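Language Keeping among the Tririne of Fumel
Final project report, Department of Cultural Studies
Submitted 19 March 2007

1. Background

The Tririne are a small community of river traders and boat builders whose families settled at Fumel over several generations. The name is used by members for themselves and also for the dialect they speak. Older printed sources give other spellings, among them Tririn and Trirene, and these should be treated as referring to the same people. A second, smaller group lives at Zaver, further up the valley, and regards itself as related by marriage but separate in custom.

Previous work on the Tririne has dealt mainly with their songs. Little has been written on the everyday use of the dialect, and the present project was undertaken to fill part of that gap. The question put was a simple one: in which settings is Tririne still spoken, and by which generations?

2. Method

A written questionnaire was delivered to households in Fumel and Zaver during August. A total of 255 completed forms was returned. The form consisted of 10 questions, covering the language used at home, at work, in church, at market and with children. It was offered in Tririne and in the national language, and respondents were free to choose either version. A clear majority chose the national language, including many who stated that they spoke Tririne daily. The spelling of Tririne has never been settled, and several respondents wrote that they found their own speech hard to read.

The questionnaire was followed by eight longer interviews, all held in Fumel. Interviews were conducted in the language preferred by the speaker and notes were checked with that speaker before use. Respondents under the age of sixteen took part only with the written agreement of a parent.

3. Findings

3.1 The home

Tririne remains the ordinary language between grandparents, and between grandparents and their adult children. Use falls sharply in the next generation. Parents reported that they address small children in Tririne but change to the national language once the child starts school. Some described this as a decision; more often it was said to have happened without discussion.

Kinship terms are an exception. Even in households where no other Tririne is heard, the words for grandmother, mother's brother and godparent are kept. 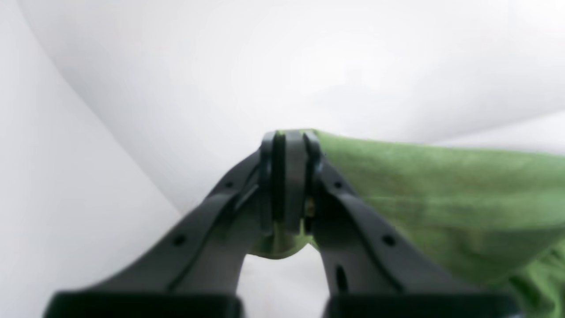 One respondent in Zaver objected strongly to the wording of this part of the form, writing that a family which keeps the word for godmother has kept the duty that goes with it, and that the project ought to have asked about the duty first. The same respondent held that the people of Fumel had "never spoken it properly in any case". Similar opinions, more mildly put, were found on other forms from Zaver.

The objection is accepted in part. The questionnaire measured speech and did not measure obligation, and the two may well decline at different rates.

3.2 Work and market

Boat building has almost ceased, and with it a large vocabulary of timber, joints and caulking. Older men could supply these terms readily but reported no occasion to use them. At the weekly market, Tririne is used for greeting and for bargaining between acquaintances. Prices are nearly always given in the national language.

3.3 Feast days

The Bitar, the late summer feast at which the boats are blessed, is the one public event still held in Tririne. The blessing, the responses and the opening song are learned by heart. Interviewees in their twenties could recite the responses in full but differed as to the meaning of several lines. The feast lasts 2 days at Fumel. At Zaver it is kept on a single evening, and the opening song is sung to a different tune.

4. Limits of the study

Households that returned the form are likely to be those with an interest in the dialect, and the figures for home use may therefore be too high. Zaver is under-represented, and no interviews were held there. Families who have moved to the towns were not reached at all.

5. Recommendations

It is recommended that the boat building vocabulary be recorded as a matter of urgency, while speakers who used it at work can still be consulted. Any further survey should be carried out in speech and should give Zaver equal weight. The text of the Bitar responses should be collected in both places and the versions set side by side.

A copy of the questionnaire is attached as Appendix A. The table of replies by household is attached as Appendix B.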